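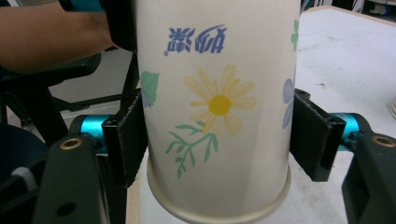 # In Defense of the Free Drink

My bank has taken away its coffee. The table is still there, with a rack of leaflets about retirement on it, and a faint ring in the varnish where the pot used to stand. I asked the young man at the window when it would be coming back. He told me, very kindly, that customers could now find a wide choice of beverages in the neighborhood.

I want to be fair to the bank. It was terrible coffee. It was made at opening time by someone who disliked coffee and it got stronger and sadder all day, and by three in the afternoon you could have resurfaced a driveway with it. I drank it for years. I would like it back.

The free drink is vanishing from ordinary business, and I think we're being too calm about it. The tire shop had a machine that produced hot chocolate and chicken soup from the same nozzle, so each had a little of the other. Gone. My dentist had a water cooler, an odd thing to offer people who can't feel their lips, but I liked the gesture. Gone. The insurance office offers "complimentary Wi-Fi," and I have tried and I can't get it into a cup.

Ask why and you hear about cost. I'm not persuaded. Pedetti, the furniture store where I bought a sofa in June, charged me a $200 fee for bringing the sofa to my house, a place I had rather assumed it would be going. I sat in that showroom for two hours while a salesman looked for a pen. A cup of tea would have cost them a few cents, and I'd have signed anything. I might have bought the lamp.

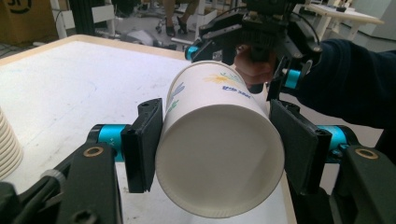
*Last updated: Saturday, February 7, 2026*

What the free drink does is settle the question of who you are. Walk into a strange building and you're a person standing on a carpet. You don't know where to put your hands. Then somebody says "Can I get you anything?" and you're a guest, and guests have rights. A guest may sit. A guest may look at the magazines. A guest with something to hold can wait 20 minutes longer than one without, and a business that's always running late should think hard about that.

My friend Shanti Bajpai, who spent most of her working life selling commercial flooring, had a rule that you always say yes. Tea, coffee, water, a mint from a bowl that has seen things - yes, thank you, how kind. You don't have to drink it. The person offering has been handed a small job they know how to do, and now the two of you have pulled off something together before anyone brings up money. She thought people who said "No, I'm fine" were being polite in the wrong direction. I used to be a No, I'm Fine. I believed I was saving everyone trouble. I was mostly leaving receptionists standing there with their eyebrows up.

The counterargument is that we all carry our own drinks now, and it's true. People go to get their passport photo taken with enough water to cross a desert. My niece owns a steel bottle the size of a fire hydrant and speaks of it with more warmth than she does of her brother. I admit it's practical. It is also a way of telling every room you enter that you expect nothing from it, and rooms, I think, have started to take the hint.

Then there's the waste argument, which I take more seriously. All those throwaway cups, used once for four sips of something brown. Fine. Buy mugs! Stelmakh, who fixes my shoes and has never told anyone his first name, keeps five mugs on a nail board behind the counter, none of them related to each other. One says WORLD'S BEST GRANDMA. I've had that one more than once and felt I was being held to a standard. He washes them in a sink I prefer not to look at. His shop is full all day, and I don't believe it's the heels.
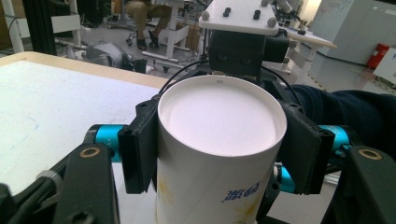
Compare that with the new clinic across the street from him, where you check in on a screen and the screen thanks you by name. There's a café in the lobby called Garkik. It sells a small coffee at a price I won't repeat in case children are reading. You can buy one and carry it upstairs to the waiting area, where a sign asks you not to bring in drinks. I've read that sign all the way through several times, having nothing else to do up there.

I know how this sounds. I've reached the age where a man complains about the bank, and I'm doing it with some relish. There are bigger losses around. But I notice that the big ones get speeches and the small ones get a leaflet rack, and the small ones are the part of public life I run into on a Tuesday.

So here's my modest demand, to any business that makes people sit down and wait. Put something out. It doesn't have to be good. I'd almost ask you not to make it good, as good coffee draws people with opinions. A pot, a jug, a box of tea bags in the flavor that's always left. Have somebody point at it and say "Help yourself," in whatever tone they can manage at that hour.

Marina Alexiou, who runs the dry cleaner's next to the bank, has already started. There's a kettle on the end of her counter now, beside the lost buttons. I went in on Thursday with a jacket that was perfectly clean.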